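Ticket 2511 - Liveblog zur Lichterprozession: Zeitmarken springen, Übersetzungen doppelt
Bereich: Redaktionssystem Jadoon / Auslandsdesk
Gemeldet von: Chaltu Sisay
Bearbeitung: Pieter Masilela
Status: gelöst, unter Beobachtung
Angelegt: 2026-03-11

Meldung (Chaltu Sisay)

Hallo zusammen, erst mal: Der Liveblog aus Urkeck läuft so gut wie noch keiner, die Leute lesen wirklich mit, und die Kollegin vor Ort schickt wunderbare Stimmen von Pilgern und Händlern! Leider sortiert Jadoon die Einträge seit heute Mittag falsch ein. Was unsere Korrespondentin über die Handy-App schickt, rutscht eine Stunde nach hinten und steht damit unter Meldungen, die längst überholt sind. Die Ankunft der Prozession am Brunnenplatz stand zeitweise unter dem Eintrag, in dem wir den Aufbruch ankündigen. Dazu kommt, dass die englische Fassung manche Einträge zweimal zeigt, einmal übersetzt und einmal im Original.

Betroffen sind bisher 19 Einträge. Agenturmaterial ist sauber, nur die eigenen Sachen nicht.

Antwort 1 (Pieter Masilela)

Oh, schöner Fall! Danke für die genaue Beschreibung, damit kann ich sofort loslegen. Drei Fragen:
Welche Zeitzone steht im Profil der Korrespondentin?
Wurde der Blog neu angelegt oder aus einem alten kopiert?
Tritt die Doppelung auch auf, wenn ein Eintrag direkt am Desk geschrieben wird?

Antwort 2 (Chaltu Sisay)

Profil: Ortszeit Urkeck, also eine Stunde vor uns. Der Blog ist eine Kopie vom Februar, damals zur Kommunalwahl in Huletton. Am Desk geschriebene Einträge erscheinen nur einmal, gerade getestet.

Antwort 3 (Pieter Masilela)

Die Kopie ist die heiße Spur. Ich habe die Einstellungen beider Blogs nebeneinandergelegt, und der Huletton-Blog hatte eine feste Zeitzone eingetragen, weil wir damals alles von einem einzigen Ort bekommen haben. Die wurde mitkopiert. Die App schickt Ortszeit samt Kennung, der Blog wirft die Kennung weg, und am Ende steht eine Ortszeit da, die das System für unsere hält. Eine Stunde daneben, genau wie gemeldet.

Was ich gemacht habe:
- feste Zeitzone im Blog gelöscht, Feld steht jetzt auf "vom Absender übernehmen"
- Testeintrag aus der App geschickt, Zeit stimmt
- die 19 Einträge mit dem Sortierskript neu einsortiert (Originalzeiten lagen zum Glück alle noch im Protokoll!)

Bitte einmal querlesen, ob die Reihenfolge inhaltlich passt. Das könnt ihr besser als ich.

Antwort 4 (Chaltu Sisay)

Großartig, das ging ja flott! Reihenfolge passt, die Prozession kommt jetzt nach dem Aufbruch an. Einen Eintrag mit dem Zitat des Bürgermeisters habe ich von Hand verschoben, der war bei uns erst nachträglich freigegeben worden. Doppelungen in der englischen Fassung sind noch da, ich zähle 7.

Antwort 5 (Pieter Masilela)

Die Doppelungen hängen am Übersetzungsdienst Brerkine. Der erkennt einen Eintrag an Nummer plus Zeitstempel. Wenn wir den Stempel ändern, hält er den Eintrag für neu, und App-Einträge bekommen beim Eingang ohnehin schon einen zweiten Stempel vom Server. Deshalb traf es nur die App und den Desk nie. Im Übergabeprotokoll habe ich 1145 Übergaben durchgesehen, das Muster ist eindeutig (macht richtig Spaß, wenn so etwas aufgeht).

Abgleich läuft jetzt nur noch über die Eintragsnummer. Die 7 Dubletten sind aus der englischen Fassung raus, Zwischenspeicher geleert. Wer die Seite noch offen hat, muss einmal neu laden.

Antwort 6 (Chaltu Sisay)

Bestätigt, Englisch ist sauber. Abendschicht weiß Bescheid - falls beim Abschlussgottesdienst etwas klemmt, melden wir uns hier im selben Ticket. Tausend Dank!

Notiz zur Vorlage

Vorlage "Liveblog Ausland" ohne feste Zeitzone gespeichert. Alte Blogs bitte nicht mehr kopieren, die Vorlage liegt im Jadoon-Menü unter Neu. 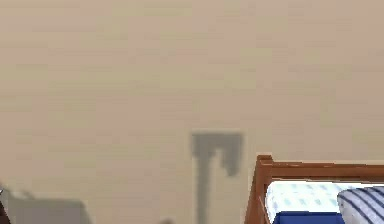 Muss ich bei einem laufenden Liveblog die Zeitzone auch ändern, wenn alle Beiträge vom Desk kommen?

Solange niemand über die App zuliefert, kann die feste Zeitzone stehen bleiben. Sobald jemand von unterwegs schreibt, vorher auf "vom Absender übernehmen" umstellen und einen Testeintrag schicken.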